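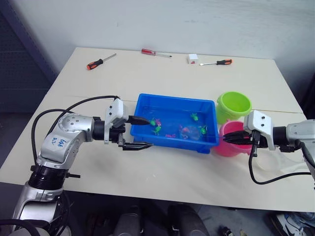 Blaue Wanne, heller Tisch: Viel mehr braucht das Spiel nicht.

Drei Würfe, drei Griffe, drei Mal angeln
Die Kirmes in Rarkonach wird kleiner. Die Entenbude bleibt. Ein Besuch zwischen Autoscooter und Mandelduft

Halb zwei, Festplatz Rarkonach. Noch kein Strom am Autoscooter, der Mandelwagen hat schon offen. Ein Junge, vielleicht sechs, zieht seinen Großvater am Ärmel quer über den Schotter. Vorbei am Riesenrad (Großvater bleibt stehen, guckt hoch, schüttelt den Kopf), vorbei an den Losen. Ziel: die Entenbude. Ganz hinten, neben den Toilettenwagen, schlechtester Platz auf dem Gelände. Macht nichts, sagt Viola Morelli. Die Kinder finden mich.

Morelli ist in dritter Generation Schaustellerin. Ihr Großvater hat mit einer Zinkwanne angefangen, gleich nach dem Krieg, die Enten aus Holz und selbst bemalt. Eine davon gibt es noch. Sie liegt im Wohnwagen auf dem Fensterbrett, Schnabel ab, Lack ab, und wird nicht verliehen. Ein Heimatmuseum hat mal gefragt. Nein.

Heute hat die Bude 136 Enten aus Plastik, gelb, unten die Nummer. 1 bis 3, das ist die Gewinnklasse. Eins ist der Flummi, zwei das Armband, drei der Plüsch. Wer drei Enten holt, darf zusammenzählen, und da wird es dann laut. Kinder können plötzlich rechnen. Eltern auch, nur andersrum.

Der Tag beginnt um sieben. Plane hoch, Wasser rein, Gewinne einräumen. Das Wasser kommt vom Standrohr am Feuerwehrhaus, der Schlauch muss einmal quer hinter den Buden durch, und jedes Jahr fährt jemand drüber. Dieses Jahr der Crêpesmann. Man kennt sich, man schreit sich an, man trinkt hinterher Kaffee. Um elf kommt die Abnahme vom Ordnungsamt. Feuerlöscher, Kabelbrücken, Preisschild gut lesbar. Zehn Minuten, Unterschrift, fertig.

Geangelt wird unterschiedlich, und darüber streitet die Branche gern. Norddeutsche Schule: Haken und Öse, kurze Rute, wenig Schnur. Im Süden öfter der Magnet. Und dann gibt es die Kescherleute. Für die ganz Kleinen, Zwei- bis Dreijährige, die mit dem Haken nur ihren Bruder treffen. Morelli hat lange nichts davon gehalten. Mit dem Kescher ist das kein Angeln, hat ihr Vater immer gesagt, das ist Suppe schöpfen.

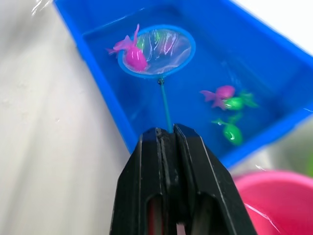 Inzwischen hat sie nachgegeben. Vorne am Rand eine niedrige Ecke, extra Kiste zum Draufstellen, da dürfen die Kleinen. Kostet einen Euro weniger. Dauert auch länger, weil Zweijährige die Ente nicht hergeben wollen, wenn sie sie einmal haben. Tränen jeden Nachmittag. Tauschgeschäft Ente gegen Flummi, zähe Verhandlungen, meistens gewinnt am Ende die Oma.

Überhaupt die Gewinne. Früher Glas und Porzellan, kleine Hunde, Vasen, solche Sachen. Dann kam das Plastik, containerweise. Morelli bestellt bei Plemo, einem Großhändler für Kirmesware, der Katalog so dick wie ein Telefonbuch und genau so dünnes Papier. Im Winter sitzt sie damit am Küchentisch und macht Kringel. Was läuft, weiß man vorher nie. Letzte Saison Einhörner ohne Ende, jetzt will die keiner mehr geschenkt. Faultiere gehen. Warum Faultiere, keine Ahnung. Am besten läuft seit Jahren der Pagano, ein Kreisel mit Schnur, der beim Drehen brummt wie ein kranker Staubsauger. Die Eltern hassen ihn. Nachbestellt wird er im Karton zu 300 Stück.

Nur: Das Ganze rechnet sich schlechter als früher. Platzgeld rauf, Diesel rauf, die Feste kürzer. Was einmal fünf Tage ging, geht jetzt drei. In Trollent, zwei Täler weiter, ist die Kirmes im letzten Oktober ganz ausgefallen. Kein Festwirt gefunden, Zelt zu teuer, und das Sicherheitskonzept hatte mehr Seiten als die Kirmes Buden. Morelli stand da 22 Jahre, immer am selben Fleck, unter der Kastanie. Jetzt parken dort Autos. Sie ist einmal hingefahren, im Frühjahr, wollte es sehen. Hat sich dann geärgert über den Sprit.

Die Großen kommen noch durch. Wer einen Freifallturm hat, kriegt Anrufe. Wer eine Reihe hat, so heißt das, ein Reihengeschäft, also Pfeile, Enten, Zuckerwatte, der muss sich bewerben und warten. Manchmal bis ins Frühjahr. Mit 273 Kilometern Anfahrt im schlimmsten Fall und zwei Gespannen, die gefahren werden wollen. Morellis Sohn fährt das zweite. Noch. Er macht nebenher den Elektriker, und der Meister hat gefragt, ob er nicht ganz bleiben will. Sie redet nicht gern darüber. Räumt stattdessen Plüsch um.

Vier Uhr. Jetzt ist der Platz voll. Musik von drei Seiten, keine passt zur anderen. Vor der Entenbude eine Schlange, in der sich keiner anstellt, alle stehen einfach da und schieben. Morelli hat eine eigene Art, das zu sortieren. Sie guckt jedes Kind einmal an und merkt sich die Reihenfolge. Wer drängelt, kriegt die Rute zuletzt. Funktioniert auch bei Vätern.

Ein Mädchen mit Zahnlücke angelt eine Eins. Noch eine Eins. Die dritte Ente dreht sich weg, der Haken rutscht ab, nochmal, wieder nichts. Hinter ihr stöhnt jemand. Morelli stupst mit dem kleinen Finger das Wasser an, ganz leicht, und die Ente treibt zurück. Öse nach vorn. Drei! Das Mädchen kreischt, nimmt das Faultier, rennt los, ohne sich umzudrehen. Ob das erlaubt sei, das mit dem Finger? Morelli zuckt die Schultern. Wellengang.

Man kann das alles altmodisch finden. Eine Wanne, ein Haken, Gewinne für ein paar Cent. Kein Bildschirm, kein Ton, nichts blinkt (doch, eine Lichterkette, aber die hat einen Wackler). Trotzdem stehen an diesem Nachmittag mehr Leute hier als beim Simulator gegenüber, der mit Nebel und Sitzen die rütteln. Dessen Betreiber kommt gegen sechs auf eine Zigarrete rüber. Lehnt an der Ecke, schaut zu. Bei dir ist ja was los, sagt er. Morelli nickt, gibt Wechselgeld raus, fischt nebenbei ein Bonbonpapier aus dem Wasser.

Kurz nach zehn gehen die Lichter aus, erst das Riesenrad, dann der Rest. Die Enten bleiben über Nacht im Becken, Plane drüber, Spanngurt. Morgen um sieben wieder der Schlauch. Morelli will vorher noch mit dem Crêpesmann reden.

Kirmes Rarkonach, noch bis 23. Juni 2019, Festplatz am Feuerwehrhaus, täglich ab 14 Uhr. Der letzte Tag ist Familientag, halbe Preise bis 18 Uhr.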